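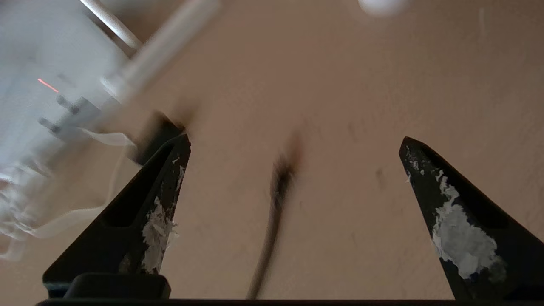
Speaker notes, workshop evening, Mar 25, 2018
Talk: "Is the Hastum kit worth it for a small workshop?"

Right, hello everyone. (Wait for people to find a seat, there's always a shuffle.) I'm Evaristo Figueroa, I mend and rewire things for a living, and for the last while I've been living with the Hastum starter kit from Gultis. They didn't pay me, they know I'm giving this talk, and they haven't seen these notes!

Start with the money, because you'll all ask anyway. 3738 for the full kit, 1212 for the arm-end bits only, meaning gripper, wrist camera and the software licence. If you've already got a suitable arm then the second one is the one to look at. Delivery was extra and I forgot to claim it back, so learn from me.

What's in the big box: arm, gripper, two sets of fingers, camera, power supply, a bag of bolts with two sizes mixed together (thank you, Gultis) and a printed manual that's pretty good until you reach calibration. The calibration chapter reads as if somebody was running for a train. Farhad Hassanpour sent me his own version, a page and a half, and I've put copies by the door. Use his.

Setting up. Took me most of a Saturday. Second time round it was roughly 80 minutes, and I reckon I could shave a bit more off that. Bench needs to be solid. Mine wasn't, and I spent ages blaming the software for a wobble that was coming from a table leg.

NEXT SLIDE

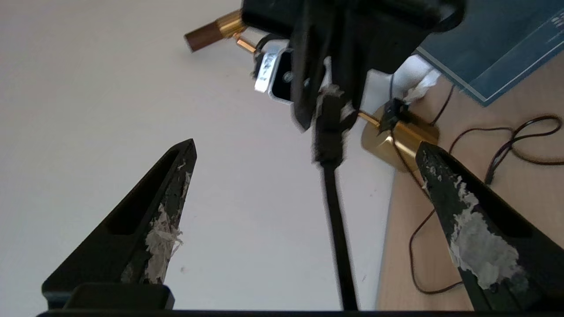

Now, cables. I want to spend proper time on this one as it's where most small shops will come unstuck. A gripper likes a block, or a tin, or something with a nice honest shape. Thin wires flop about, they hide behind the fingers just when you want to see them, and they get mixed up with whatever else is on the bench. The wrist camera does help, you get a close view of the tips and what's between them, but when things move quickly you'll get blur, and I'd want a slower speed setting than the one it comes with. I've asked. They said June, maybe.

Finger pads, then. Look at the state of them! The padding on the inner faces scuffs and peels, and once you've got bare patches showing through you can't expect it to hold the way a fresh one would. Pads come in packs of 2 and you can't buy a single one, even though one side always seems to go before the other. I'd keep a spare pack in the drawer from day one. (Ask the room: has anyone tried making their own? Somebody must have. Silicone sheet?)

Shiny parts. Brass, chrome, anything polished. My advice is to sort your lighting before you start fiddling with camera settings. I hung an old bed sheet over my window and was quite pleased with myself.

Support: I rang three times. Twice I got a person who knew the kit inside out, once I got a ticket number and a long silence. Email was better. The Nurnesance people, who sell the same kit on a monthly rental, were quicker to answer, and if you only want it for a season I'd talk to them first.

Somebody will bring up Sundqvist. Yes, I've had a go on theirs. Lovely gripper, smoother to drive, costs more, and you can't change the fingers without sending it back. For a place doing one job all year that might suit you very well. I swap jobs every few days so it's no use to me.

Would I buy the Hastum again? The arm-end set, yes, tomorrow. The full kit I'd have to think about, and I'd want that calibration chapter rewritten first.

Questions. If it goes quiet, ask Farhad about his bolts.

(Tea's at the back. Price sheet and Farhad's page by the door, please take just one of each as I ran out of toner.)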